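Brosura Hand Brush for Grooved and Smooth Surfaces
Thu 13 October
By Corentin Renaud

The Brosura is a small hand brush for dry cleaning at home and in the workshop. It is made by Skondeditz and we have sold it in our shop in Gotus from June. It weighs 83 grams, so the hand does not get tired when the work is long, and the head can be taken off for washing.

The brush comes with two heads. The gray one is soft and is meant for polished tops, painted wood and lamp shades. The blue one is a little harder, and with it you can go into joints, window tracks and the edges of drawers. Please do not use the blue head on lacquer.
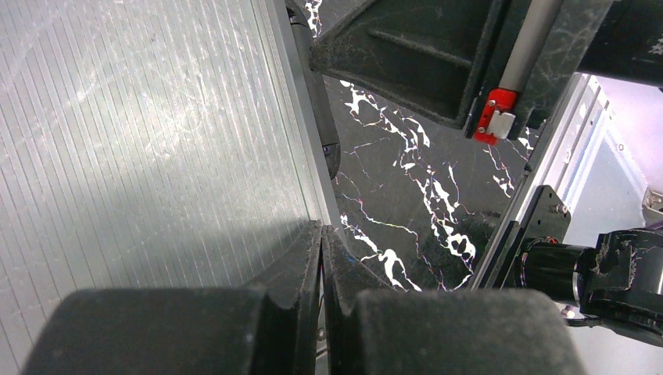

Grooves are the most difficult place for dust, and a cloth usually passes over them without going in. The bristles of the blue head are cut at an angle, so that the short side touches the top of the surface and the long side reaches the bottom. On silver metal with narrow parallel grooves and small scuffs, like the panel next to the black marble pattern, you should always move the brush in the direction of the grooves. A brush does not remove scratches, and we do not promise this. It takes away loose dust and dry crumbs. For grease you need first a damp cloth with mild soap, and after it the surface must dry completely.

To change the head, hold the handle firmly and turn the head to the left until you feel a click. New heads are sold in packs of four. With normal home use one head lasts about four months — in a workshop it will be less, of course.

Wash the heads by hand in lukewarm water and leave them with the bristles down. The dishwasher is too hot for the glue. The handle should only be wiped.
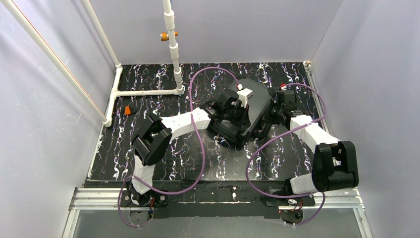 Lemaire wrote to us that the gray head is very good on a dark polished top, but the handle is too short for a person with large hands, and a longer one would be welcome. We have passed this wish to Skondeditz. For the moment there is only one length.

In the box: handle, gray head, blue head, cotton bag. The bag can be washed with other laundry. Spare heads are ordered separately, and the soft and the hard type are not mixed in one pack.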